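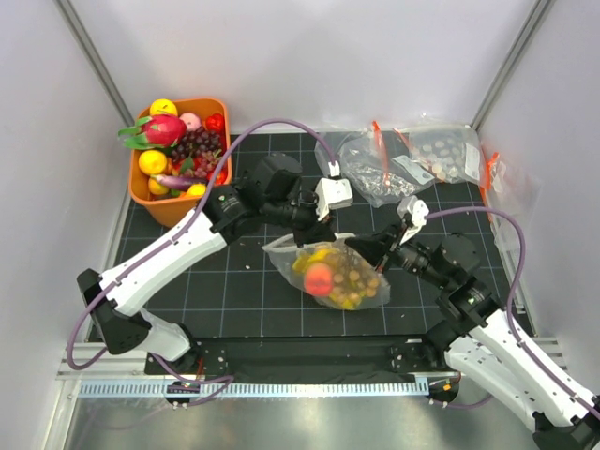
Serari Lim
Contributing reviewer, kitchen and pantry

Treleck Fresh Keep Produce Bags, set of 30

Every few years a company decides the resealable bag needs fixing. This time it's Treleck, and the pitch is a lining that slows down ripening so your fruit lasts "up to 3 times longer." Longer than what, the box doesn't say. I emailed to ask and got a coupon.

I paid full price, $53 for the set, and used them through most of April. The bags come in one size, which is a strange choice for something meant to hold both grapes and eggplant. Lemons fit fine. A bunch of celery has to be cut in half, and then you have cut celery, which goes limp faster in anything.

The seal is the best part. It closes with one pass of the thumb and it stayed shut when I dropped a bag of oranges down the back steps. The plastic is heavier than the grocery store kind and it doesn't cling to itself when you open it.

As for the lining, I split a carton of strawberries between a Treleck bag and an old takeout tub with a paper towel in the bottom. Both had a fuzzy berry on the same morning. Peaches did a little better in the bag, maybe a day. Grapes keep for ages in my fridge whatever I put them in, so I'm not giving Treleck credit for grapes.

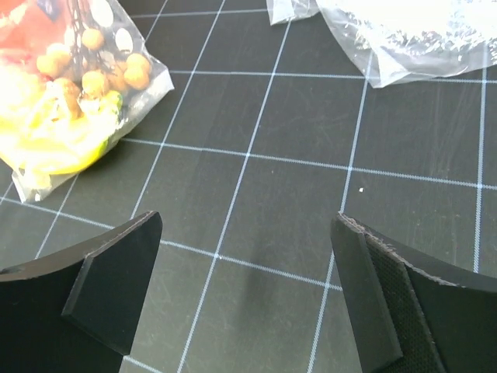 Then there's washing. You're told to rinse by hand, turn inside out and air dry, and the corners hold water for hours. I ended up propping them over wooden spoons. After a few rounds the print had started to flake off the ones I used most, and one had picked up an onion smell I never got rid of.

The product page shows more than 3,000 five-star ratings. I read a couple of pages of them and most were written the week the bags arrived. I'd like to hear from those people in the summer.

If you want a sturdy bag with a good zipper, these are that, at a silly price. Sodside sells plain ones that seal nearly as well for a lot less, and they come in two sizes. I've gone back to those, and the strawberries are in the takeout tub.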